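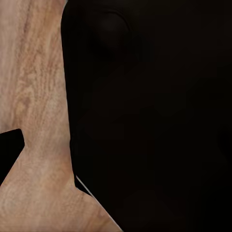
Figure 1. Wrist camera view in the simulator, fingers over the wooden table.

Comparison of two wrist camera positions for a parallel gripper in simulation
Student project report, Stedbridge
Ragnheiður Frandsen and Grímur Steinarsdóttir
2021-04-16

12 shares | 3 comments

1. Purpose of the project

In our course we had to choose one part of a robot arm and test how a change in this part influences a simple picking task. We chose the camera on the wrist. All the work was done in simulation, with the arm model Urnwood that our department already uses for the first-year exercises. The gripper has two fingers.

Our question was: if the camera sits very near to the fingers, does the controller still receive enough picture of the table to find the object? Our teacher proposed a second position, farther back on the wrist, so we compared 2 mounts. We call them the near mount and the far mount.

2. What the near camera sees

Figure 1 was taken with the near mount. The big dark area on the right is one finger. The other finger comes in from the left side and only a small part of it is visible. Between them we see the table through a gap, and lower down there is more of the table. No object is in the visible part of the table.

The fingers are almost black in the render and the table is light. We first thought that this contrast would be a help for the software, because the edge of the finger is very clear. For finding the edge of the finger it is really a help. But the finger itself takes most of the right side, and whatever is behind it cannot be seen by the camera. In this view the two fingers also look very different in size, and this gave us trouble when we wanted to compute the middle point between them.

3. Method

We made 35 attempts with each mount. In every attempt a small cube was put at a random place inside the reach of the arm, and the controller had to move above it, go down, close the fingers and lift. An attempt was counted as good if the cube stayed between the fingers for 6 seconds after lifting. The controller was the same for both mounts and we did not tune it again after changing the camera. We know this is maybe not fair for the far mount, as the controller was written for the near one.

We saved 853 images from the attempts and looked at them by hand. Grímur marked the images in which the cube was hidden by a finger, and Ragnheiður checked the marks a second time. When we did not agree, we looked at the image together.

4. Results

With the near mount, 21 attempts were good. With the far mount, 28 were good. Most of the failures of the near mount came in the last part of the movement down, when the cube passed behind the big finger. The controller then kept the last known position, and if this position was a little wrong the finger pushed the cube away.

The far mount had another kind of failure. The cube was small in the image and the position was less exact, so sometimes the gripper closed on a corner. This happened mostly at the far side of the table.

5. Discussion

We would choose the far mount for this task. For very small objects we are not sure, and we did not test them. A student group at Trundbridge used the near mount with the camera turned a little to one side. We tried this for one afternoon, but the calibration script from the Þrastardóttir package gave an error with the turned camera and we could not repair it in time.

We also learned that the light in the simulator should be checked early. Our fingers came out so dark that their surface can hardly be seen. A lighter color for the fingers would make it easier to check the images by eye. We changed the color in the model file in April, but all the results in this report are with the dark fingers.

6. Further work

- repeat the test with a lighter finger color
- tune the controller separately for each mount
- test a cylinder and a flat object

3 comments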